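5 November 2021

Quick one, because the kettle's on and I have a van to load. I said back in July I'd write up the Jutetti fingers once they'd done some real work. They've done some real work now. So.

For anyone new – I do small automation jobs out of a unit in Mornville. Mostly kitchens and laundries, places that want one boring task taken off somebody's hands. The current one is dishes for a works canteen over in Flidthorpe. Plates, bowls, the odd tray. Arm picks it up, arm puts it down, repeat till home time.

## What you get

The kit is a pair of tapered fingers, a wrist camera bracket, screws, a hex key (bad one, use your own) and a card with a download link on it. 149 for the set. Camera not included, which I missed when I ordered and was grumpy about for a day.

Jutetti sell them through Hirvonen, the parts people. Shipping was fine. Box was too big. Paperwork had someone else's order number on it but the right stuff inside.

## Fitting

Took me 40 minutes, and a good chunk of that was hunting for the hex key I'd just complained about. The bracket goes on first. The instructions say fingers first. Don't. You can't get at the rear screw with the fingers on and you'll end up undoing the lot.

Calibration is a little wizard thing. Open, close, open, close, click OK. Works. It forgets the setting if you pull the power before it's saved, and there's no message to tell you it's saved, so I just wait a bit and have a sip of tea.

## Rim picks

What I bought them for. The old fingers were blunt with rubber pads and they'd shove a plate along before they got hold of it. Pointed tips should slide either side of the rim and pinch. Big plates are the test, all the weight is hanging off one edge and the thing wants to swing.

First setting was too soft. Plates drooped. Turned the force up two notches and the droop mostly went. Mostly. On the widest ones I also slowed the lift down, and that did more than the extra force did tbh.

Glossy glaze is a pain. The lights bounce off it and the camera gets little white streaks that the software wants to call an edge. Add polished steel behind and you get a second rim, all bent, right next to the real one. I spent a whole evening on that. Fix was masking off the steel in the software so it doesn't look there at all. Cheap trick, works.

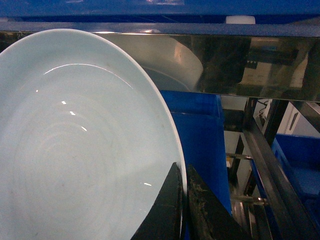 ## Wear

Look at the inner face on the right finger, scuffed and gritty. I knew they'd mark but I'd hoped for a bit less than that. Jutetti's card says 2,000 picks before you need to check them. I'd check a lot sooner. Wipe them down at the end of the day too, grit between finger and glaze is how you scratch somebody's nice plates.

Spares come as pairs only. So if one side goes you buy both. Annoying but I get it, I suppose they want them matched.

## Support

Emailed about the calibration save thing. Got a reply from Marjatta Lindqvist, who clearly knows the product, and she sent a config file that puts a beep in when the setting is stored. Why that isn't on by default I don't know. She also said a coated version of the fingers is coming, no date. I'll beleive it when it's on the bench.

Hirvonen's own help line, less good. On hold, then told to email Jutetti. Just skip to that.

## Stuff I'd change

- Put the screw order right in the manual
- Beep on by default
- A proper hex key, come on
- Sell single fingers, or at least knock a bit off the pair
- Longer cable clip on the bracket, mine pops off when the wrist turns all the way round

## Worth it?

For plates, yes. I'd buy them again for any job with a rim to grab. Bowls I'm less sure – the deep ones need a steeper approach and then the tip catches the side. Haven't solved it. Trays are hopeless, too thick for the gap, I'm leaving the suction cup on for thsoe.

If you already have decent padded fingers and your crockery is all small side plates, save your money. They'll do.

Next post is the bowls thing if I crack it, or the conveyor if I don't. Somebody asked in the comments for the mask settings, I'll stick the file up tonight when I'm back from Flidthorpe. Nag me if it's not there by morning.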